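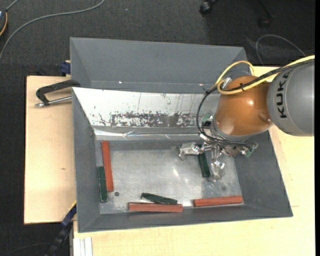
Plornmont Block Library: progress report to the Wadlow Fund
Prepared by Retno Majimbun
15/01/2018

Where we have got to

The short version is that the blocks are in bins, the bins are in the room, and the room now has a door that shuts. Readers of our previous report will remember that only the first of these was promised.

The grant was given so that schools and playgroups could borrow long rectangular blocks in quantity, as opposed to the usual arrangement in which each of them owns a few and suspects the others of having more. We have 595 blocks on the register. They come in red and dark green. There was to have been a yellow, and there is a page about the yellow in the original application, which Aiman Santoso wrote and of which he remains fond. The yellow was dropped when we saw the price of it, and the money went on hinges.

Bins

We spent longer on bins than anyone would wish to read about. The dark grey ones we settled on have tall sloping sides and a flat metal bottom, and they were bought second-hand. They look it. The bottoms are scuffed, and there is a band of dark blotchy wear on one of the sloping panels that has been scrubbed by three different people using three different products, each of whom reported an improvement. Darmawan Rondonuwu would like it recorded that the bins are perfectly sound. It is so recorded.

The slope is a mixed blessing. Blocks slide down to the foot of the wall and settle there, often in pairs, one red and one green lying side by side as though they had been introduced. It makes a half-empty bin easy to look over and a full one surprisingly hard to pack, as the long blocks will not stand against a wall that leans away from them. Zulkifli Hidayat has tried packing them lengthways, crossways and in a sort of herringbone. Lengthways is best. The herringbone was admired but took most of a morning.

The other thing we had not planned for is noise. A block dropped on to a metal bottom can be heard in the office downstairs. We looked at lining the bins with felt and got as far as a sample, but felt holds on to crumbs, and playgroups are generous with crumbs. For now the guidance sheet says "place, do not drop". We will let you know how that goes.

The room

The dark carpet stays. We had asked for a quotation to replace it with something wipeable and the quotation arrived, and we decided that we liked the carpet. It is a good colour for not showing things, and a block that rolls off the work surface lands quietly. (They are rectangular and should not roll. They manage it.)

The work surface is pale wood and does nearly everything: checking in, checking out, wiping down, and the laying out of sets before they go. It was meant to be kept clear between loans. Aiman Govindasamy has put up a notice to that effect, and has since put up a smaller notice asking people not to leave things in front of the first one.

Lending

Thirteen groups have borrowed so far. The first loans went out with a contents slip printed on both sides, which caused confusion, as everyone filled in one side and it was never the same one. The new slip has a single side and two lines on it: red out and red back, green out and green back. Returns have been good. One set came back with more green than it left with, and we have written to the borrower in what we hope was a tactful way.

What borrowers ask for most is smaller sets. We had assumed that everybody would want a great many blocks at once, this being the whole idea, but a childminder with a small front room does not. From March we will offer a half set in either colour, or mixed. Cocco, who supply our lidded carrying boxes, have agreed to swap the larger size for the smaller at no charge.

Money

We have spent £2,689 of the grant to date, mostly on blocks, bins and the door. The hinges appear under "furniture" in the attached sheet. Vudska's delivery charge was higher than budgeted because we had them come twice, the first visit having been made to a door that did not yet open.

Next

Before the next report we intend to finish marking the ends of the red blocks, start on the green, and settle the question of felt. We would also like your agreement to move what is left under "yellow" into "repairs". Aiman Santoso has said he will not stand in the way.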